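4. Towel Handling as a Household Chore

4.1 Why the towel

In the kitchen and shop-floor tasks of Section 3, the objects keep their shape when the gripper touches them. Cloth does not give us this comfort. When we asked the households in the Mesley survey which chore they would hand to a machine first, laundry was named more often than any other, and inside laundry it was the folding, not the washing. For this reason we selected one terry towel and one flat table with a green cover, and we kept both the same for all trials.

The chore is divided in two stages. In the first stage the arm must take a corner from a crumpled towel and raise it, as in Figure 4(a). In the second stage it must bring the towel to a folded shape and leave it on the table. We score the stages separately, following the earlier protocol of Borbély and Danladi.

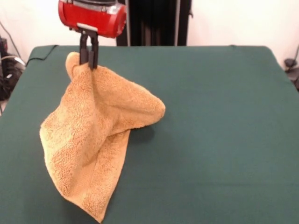

4.2 Results of the two stages

We made 200 trials with the arm. A trial was stopped by the operator if the fingers closed on the table cover, or if six grasps were made without lifting a corner. The first stage was completed in most of the trials. The second stage was completed in 27 trials only, and we consider this the main result of the section.

The difficulty is easy to explain but not easy to remove. With a single gripper, when one corner is held, the rest of the cloth hangs and folds as it wants. A person at home uses the second hand, or the chest, or shakes the towel in the air. Our controller has none of these — it can only drag, lower and grasp again.

Folded shapes were judged by two raters, Jaidee and Akinola, who did not know which controller version was used. They were asked one plain question: would you put this towel on the shelf? Figure 4(b) gives a view of the table with a folded towel and the arm at its right side.

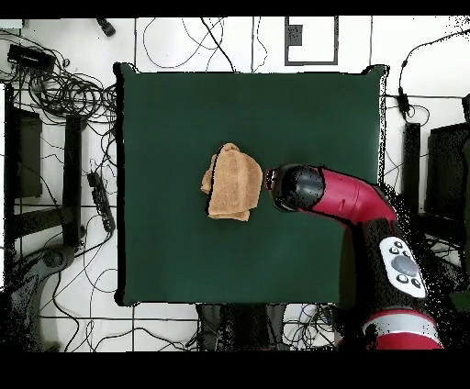
The raters disagreed in 17 cases, nearly always over the edges. Akinola accepted a towel with an uneven edge if the overall shape was rectangular, while Jaidee did not. We kept both opinions in the data and counted a trial as completed only when they agreed.

4.3 Choosing the grasp point

The grasp point is taken from the highest part of the cloth. In a heap such as the one in Figure 4(c), this rule leads to the raised corner, and the open fingers can come down on it from above. It works less well for a heap without any peak. In that case the arm often takes the middle of the towel, and the lifted cloth then has no free corner which the next step could use. We tried to add the woven band of the towel as a second cue, but the band is frequently hidden in the folds and the gain was small.
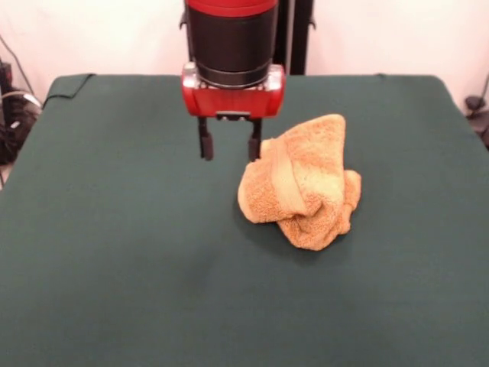
Last updated: 28/10/2025

Figure 4. Towel handling on the covered table. (a) Corner held and partly lifted. (b) Folded towel, with the arm at the right. (c) Crumpled towel under the open gripper.

4.4 Is the chore solved?

From these numbers we cannot say that the machine does the chore. It does the first half with good reliability and the second half rarely. Nwachukwu reports a similar gap for shirts in the Astwood trials, although with two arms, so the missing hand is perhaps only one part of the problem. In Section 5 we repeat the second stage with the towel placed flat by a person before each trial.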